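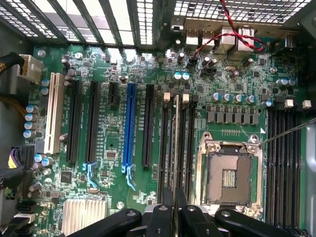 Does going off fast cost a rower time over 2,000 metres?

In our club records it usually did, and the rowers who lost most were the ones in their first season.

Student work > Sport and exercise > Project reports

Pacing in indoor rowing at Prilard Rowing Club
Chae-won Tak and Jamie Naylor
Supervisor: Sylvie Després

Filed under: Rowing, Training, Second-year projects

1. Background

Prilard Rowing Club trains indoors from December until the river is safe to use again. Every rower has timed pieces on the rowing machines and the coach, Vilgot Strand, writes the times for each 500 metres in a book. He has always told new rowers to hold back in the first quarter. We wanted to see if the book agreed with him.

Two kinds of pacing come up in this report. An even piece is one where the first and last quarters are within two seconds of each other. A fast-start piece is one where the first quarter is the quickest by more than that. Anything else we called mixed.

2. Data

The winter book held 305 timed pieces by 18 rowers, with 1553 separate 500 metre times between them. The pieces were of different lengths. Only 78 were over the full 2,000 metres, and the main comparison uses those. The shorter ones were mostly done in sets with short rests, so tiredness carries over from one to the next and we could not treat them the same way.

Manon Wong typed up the first half of the book and we did the second. Where a number could not be read we asked Vilgot, and if he could not read it either the time was left blank. None of the blanks fell in the full-distance pieces.

3. Method

For each rower we took the average finishing time over all their 2,000 metre pieces and worked out how far each piece was above or below it. This way a strong rower is compared with herself and not with a beginner. We did not correct for the time of year. Most people got quicker as the winter went on, and they also paced better, so some of the gain we put down to pacing may be plain fitness.
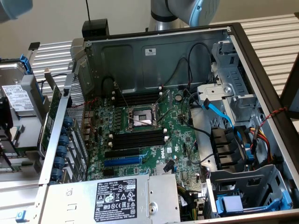
Figure 2. Dell tower with the CPU socket empty.

4. Results

Even pieces were on the whole faster than the rower's own average. Fast-start pieces were on the whole slower. Mixed pieces fell on both sides and we could not say anything useful about them.

The third quarter was where the time went. After a fast start it was nearly always the slowest of the four, and the sprint at the end did not win it back. Experienced rowers did this too, but they lost less.

One rower in the Fraser squad went against the pattern. His best three pieces were all fast starts. Vilgot thinks he rows the middle on stubbornness. We left him in.

5. Problems

The drag setting was not written down, and two of the machines at Prilard are older than the rest. We also had no heart rates. The rowers knew what the coach wanted from them, which may have affected how hard they tried when a piece started badly.

6. Further work

Flovetti Rowing Club keeps a similar book and has offered to lend it next winter. We would like the drag setting noted for every piece and a fixed warm-up before the full distance. It would also be worth asking rowers to say beforehand what pace they were aiming for. At present we cannot tell a planned fast start from an accident.

Skenis College, Sport Department | Contact | Copyright Skenis College | Back to top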